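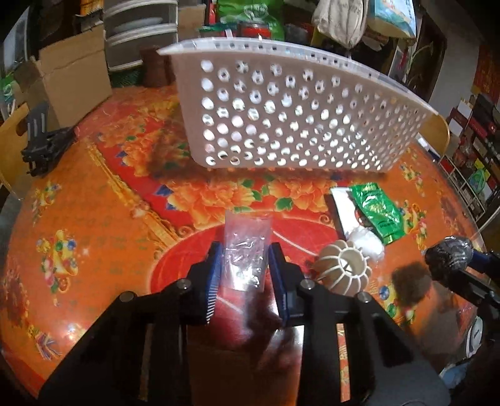 A hand-held gripper with blue ridged pads, its fingers open on either side of a small clear plastic bag.

Why did the gripper drop the bag?
A fault report for young readers

A gripper is a tool that does the job of a thumb and a finger. It has two parts that slide toward each other, and these parts are called jaws or fingers. When they close on an object, they squeeze it. When they open, they let go.

That sounds simple. Most of the time it is. But on 11 April 2025 a team testing a gripper called the Kedovell found a fault, and it took them most of a month to understand it. This page explains what went wrong, how the fault was found and what was changed.

What the gripper is for

The Kedovell can be used in two ways. A person can hold it by the handle and work the jaws by hand, or it can be bolted to the end of a robot arm. The person goes first. The movements are recorded, and the robot arm later uses the recordings to learn the same job.

The job in this test was to pick up a small plastic bag from a table, lift it and put it into a container. A plastic bag is a hard thing for a machine to hold. A wooden block keeps its shape when you squeeze it. A bag does not. It folds, it slides, and whatever is inside it moves about.

What went wrong

The robot arm was set to pick up 965 bags, one after another. It dropped 148 of them.

A few drops were expected. This was too many, and there was something odd about them. Nearly all the drops came late in the test. At the start, the arm hardly dropped any bags.

Marijke Van Dijk, the engineer in charge of the test, pressed the stop button and wrote down the time. Stopping was the correct thing to do. A machine that has started to behave differently should not be left running while people try to guess the reason.

How grip works

To understand the fault, you need to know about friction. Friction is the force that resists sliding when two surfaces are pressed together. Your running shoes have a lot of friction on a dry footpath. Socks on a polished floor have very little.

A gripper needs friction to lift things. The jaws push inward from the two sides, but the weight of the bag pulls downward. Only friction stops the bag from sliding out of the bottom.

There are two ways to get more friction. One is to squeeze harder. The other is to use a better surface on the jaws. The pads on this gripper have ridges, a bit like the tread on a tyre. The ridges are made from a soft material called Duritex, and they bend slightly when they press on something.

Squeezing harder is not always a good idea. Too much force can burst a bag or crush what is in it. For this reason the Kedovell has a force limit. Once the jaws reach the limit, the motor stops pushing.

Finding the fault

The team had three ideas, and they tested them one at a time. If you change two things at once and the problem goes away, you cannot tell which change fixed it.

The first idea was that the motor was getting weak. They closed the jaws on a force gauge, a device that measures how hard something is pushing. The reading was normal, so the motor was fine.

The second idea was that the camera was sending the arm to the wrong place. They played back the recordings slowly. The jaws closed on the middle of the bag each time. The camera was fine too.

The third idea was the pads. Karlijn Segers, a technician, took them off and looked at them under a magnifier. The grooves between the ridges were packed with fine dust from the cardboard boxes the bags had been delivered in. Each bag had carried a tiny amount of dust to the pads. After hundreds of bags, the dust had filled the grooves and covered the ridges.

Dust is slippery. The grains can roll and slide between two surfaces, so the surfaces no longer touch each other properly. The gripper was squeezing just as hard as before, but it had lost most of its friction.

Segers washed the pads in soapy water, let them dry and put them back. The team ran 95 more bags. The arm dropped none of them.

Why the arm did not notice

There was a second fault, and the engineers thought it was the more serious one.

The arm did not know it had dropped anything. Its program checked that the jaws had closed, and then it carried on. When a bag fell, the arm moved an empty gripper to the container, opened the jaws and counted the bag as delivered.

With a small light bag, this only makes a mess. With something heavy or sharp, a drop could hurt a person standing nearby. A machine has to check its own work while it is moving.

What was changed

The team made 4 changes.

The pads are now washed at the start of each day and again at midday.

The bags are wiped before the test.

The program now measures the gap between the jaws during the whole lift. If a bag slips out, the jaws close further and the gap gets smaller. The arm stops at once and a light comes on.

A yellow line has been painted on the floor around the arm. People stay outside it while the arm is switched on, including people who are sure the gripper is working.

Try it yourself

You will need a clean rubber eraser, a small sandwich bag with a few paper clips in it, and some flour. Ask an adult before you begin.

Cut the eraser in half. Hold one half against each side of the bag and lift it. Try to use only a light squeeze. Now dip both halves in flour, tap them gently and lift the bag again with the same light squeeze. Write down what happens. Wash the eraser halves, dry them and try a third time.

Words to know

Fault: something in a machine that stops it from working as it should.
Force: a push or a pull.
Force limit: the hardest push a machine is allowed to make.
Friction: the force that resists sliding between two surfaces.
Jaws: the parts of a gripper that open and close.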